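The Swatch Room

The upholstery samples came to the third floor at Prokora every morning at seven, in gray bins, and the inspector graded them. Each piece of cloth was rubbed, stretched, held under three lamps and given a number. A 9 was the highest grade. It meant that the fabric could go on a sofa in a house with children and still look decent when the children had moved out.

In January the inspector had not given a 9 for two years.

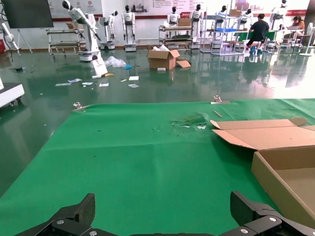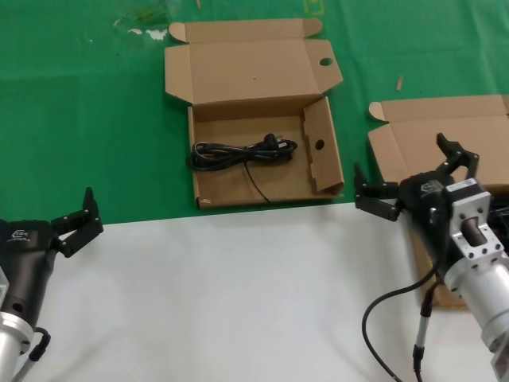 The order for Rautiainen was a large one. They wanted a plain weave for a modular sofa, in a single shade between sand and oatmeal, and they wanted it to match across every roll. The mill at Gedov had sent two candidates. Sample 2063 was tight and even and had no fault the inspector could find. Sample 3219 was softer, with a slight slub in the weft, and under the second lamp it shifted a little toward pink.

The procedure was clear. A color shift under any lamp lowered the grade by two points. The inspector wrote the deduction on the card, then put the card face down and rubbed the cloth again.

It was the shade of the armchair in the house at Nuketti. That chair had stood beside the oil heater for thirty years, and in the late afternoon, with the sun low over the lake, the arms had gone the same faint pink. Her mother had blamed the curtains. They replaced the curtains, and the chair went on turning pink at four o'clock.

She checked the lamp. It was within tolerance. She checked the sample against the archive, drawer by drawer, and at 1285 she found a card in brown ink from the mill's early years. Plain weave, slub in weft. Color shift under warm light – dye lot normal, yarn normal, cause not found. Grade 7.

The earlier inspector had pinned a square of the cloth to the card. She laid the new sample next to it and turned off the overhead light. Both pieces changed together.

She passed 2063 for the order and signed the sheet. Then she filled in the card for 3219, grade 7, and under remarks she copied the old entry word for word. The form had room for one more line. She wrote the time of day, and put the card in the drawer behind the other one.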